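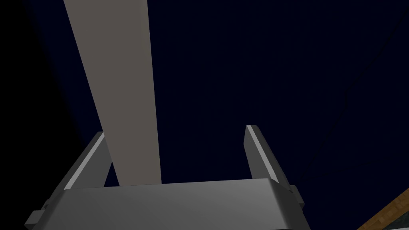

Kestari F12 Matte Gray Enamel is a one-part coating for metal housings, brackets, machine bases and cabinet panels. It dries to a flat, even finish with no sparkle and very little texture. A single gray reads differently on each face of a part: a rounded front edge, a lighter top face and a side that goes from muted gray at the left to silver-gray at the right can all carry the same color. For this reason, compare test panels at the angle the finished part will be viewed from.

Base: alkyd, solvent-thinned
Finish: matte
Colors: Mid Gray, Light Gray, Silver Gray
Can sizes: 12 oz, 1 quart, 1 gallon
Touch dry: 3 hours
Recoat: after 14 hours
Thinner: Julldale No. 3

Surface preparation
Remove oil, loose rust and old flaking paint. Sand glossy surfaces with 240 grit and wipe down with thinner. Bare aluminum and galvanized steel must be primed with Flureck Etch Primer. Bare mild steel may be coated directly for indoor use; outdoor use requires primer.

Application
Stir until no solids remain at the bottom of the can. Apply two thin coats by brush, foam roller or spray. Inside corners hold excess paint and should be brushed out before the coating sets. Do not sand the final coat. Sanding leaves shiny patches that can only be corrected by recoating the full panel.

Storage
Keep the lid closed and the can upright. Do not allow to freeze. Colors from different batches may vary slightly. Order enough of one batch for parts that will be mounted side by side.

Ordering
Item 1479-MG (Mid Gray), 1479-LG (Light Gray), 1479-SG (Silver Gray). Gallon cans ship by ground only. Silver Gray in quarts is out of stock until 26th November. The older Coste label stays on Light Gray gallons while supplies last; contents are the same.

Technical questions: Hoi-yan Chiang, Coatings Desk
Trade accounts: Emmanuel Laizer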